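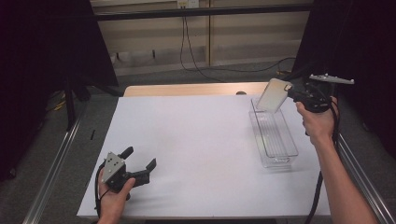 Clear container and lid, worktable.

Fultasstead Building, Prilville: back room walk-through, June
My comments are under each item, same as last time. I started at the hall door and went clockwise, so the order won't match the printed form. Sorry!

1. Exits and aisles
Hall door: OK. Opens all the way and latches.
Side door: NEEDS WORK. It sticks at the bottom and I had to give it my shoulder. Please plane it or whatever it is you do to doors. The sign over it is lit, so that's one thing.
Aisles: OK now. I moved two flattened boxes and a hand truck before I started writing, which may be cheating.

2. Cords and outlets
Extension cords: NEEDS WORK. The long orange one is still running under the mat by the side door (I wrote this up last time too). If we need power there for good, let's get an outlet put in.
Power strips: OK. None plugged into another one, hooray.
Cover plates: one cracked, low on the north wall. Tagged it with tape.

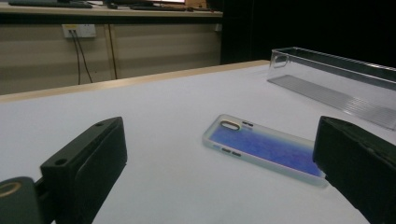
Phone case, with an acrylic tray behind it.

3. Fire extinguishers
Hall unit: OK. Needle in the green, pin in, tag signed.
Back unit: the gauge is fine but the coat rack has crept in front of it again. I moved the rack 9 feet down the wall and I'd love for it to stay there.
Smoke alarms: pushed the button on both. Very loud. Sorry to the folks upstairs at Matlala, I should have called first.

4. Heat and air
Pruletti wall heater: OK, off for the season. I vacuumed the grille.
Vents: one is half blocked by the tall shelf.
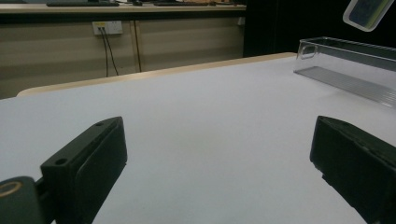 While I was at it I checked the weight stickers on the shelves, and the top ones say 65 pounds. The paper boxes up there have to be over that all together, so those need to come down to the floor level before somebody gets one on the head. I took down what I could reach and left the rest for a person with longer arms and a better ladder. Speaking of which:

5. Ladders and lifting
Step stool: OK, rubber feet all there.
Six-foot ladder: NEEDS WORK. One spreader is bent. I put it out in the hall with a DO NOT USE note, so please don't bring it back in.

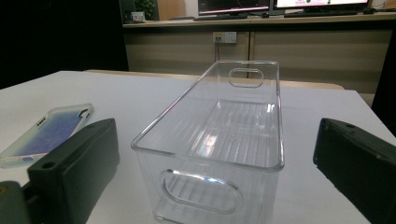 Page 7

6. First aid and emergency info
Kit: low on the big bandages, and the burn cream is out of date. Everything else is good.
Phone list: still has the old number for the landlord. I crossed it out and wrote the new one in pen.
Floor plan by the door: shows the wall that came out last year. Needs a new one.

7. Lights
Two tubes flickering over the sink. The switch by the side door feels loose too, so have the electrician look at both on the same trip.

Still open from last time: orange cord, floor plan. I'll come back through once the door is fixed.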